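3.2 Serving from resealable metal bottles
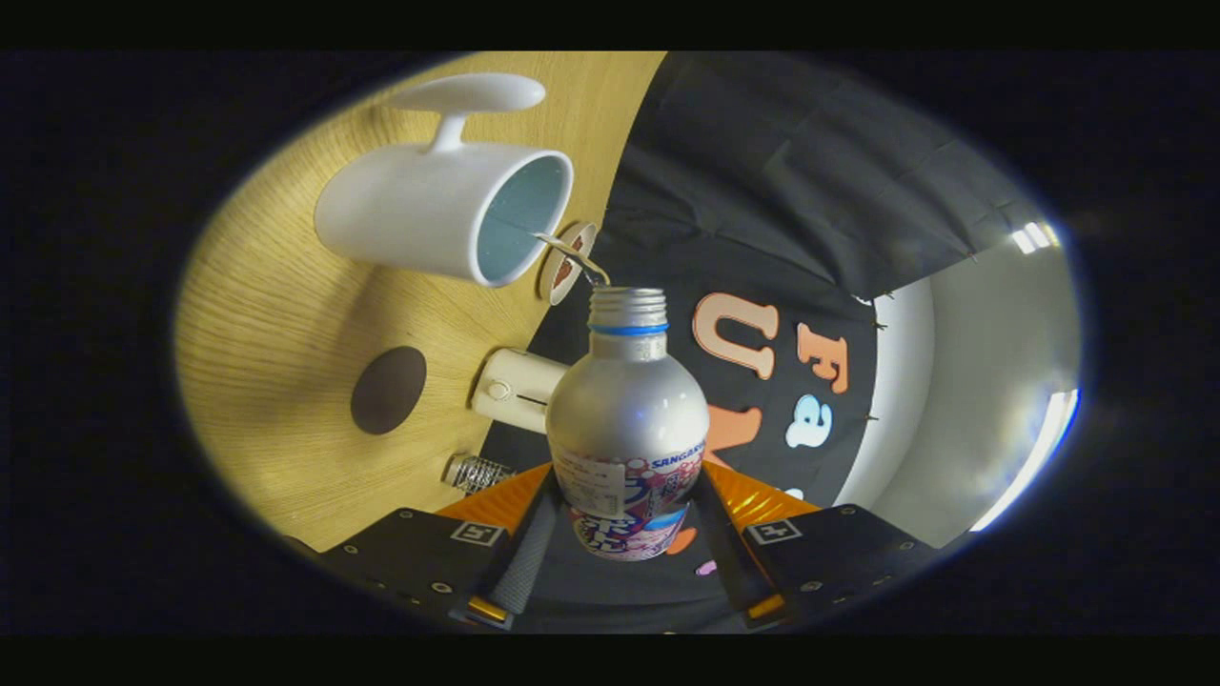
Figure 2. Pouring from an aluminum bottle into a white mug.

The second part of our study concerns the small drinks which people serve to themselves at a shared table, and in particular the container they are served from. In the canteens at Clernesbridge and Nunesby, most of the cold drinks are sold in bottles with a screw cap, and the user decides each time if he or she will drink from the bottle or use a cup. Earlier work on pouring has mainly considered jugs and cartons, where the opening is wide and the flow is difficult to control near the end. An aluminum bottle of the kind in Figure 2 behaves differently: the body is rounded, but the neck is narrow and threaded, and the liquid leaves the mouth as a thin stream. The mug can therefore be held at a strong tilt, with its opening turned toward the bottle, and the stream still enters inside the rim. Several of our participants preferred this manner of pouring for carbonated drinks — they said that less foam is formed when the liquid meets the wall of the mug first.

We asked the participants to fill a mug to their favourite level and then to stop. The session was held at both sites in October, and 59 persons completed it. The bottles used in the session contained 400 mL. Almost 100 pours were kept for the analysis; the others were excluded for the reason that the participant was interrupted by a neighbour at the table. The coding of the pours was done by two raters following the scheme of Cheema (Section 2), in which the start of a pour is the moment when liquid first passes the rim of the cup.

The material of the cup had a smaller influence than we expected. Users of ceramic mugs poured slightly slower than users of paper cups, but the difference was not consistent between the two sites. The colour of the interior may also play a role, as a light interior makes the level of a dark drink easier to judge. We did not control for this factor, and we return to it in Section 4.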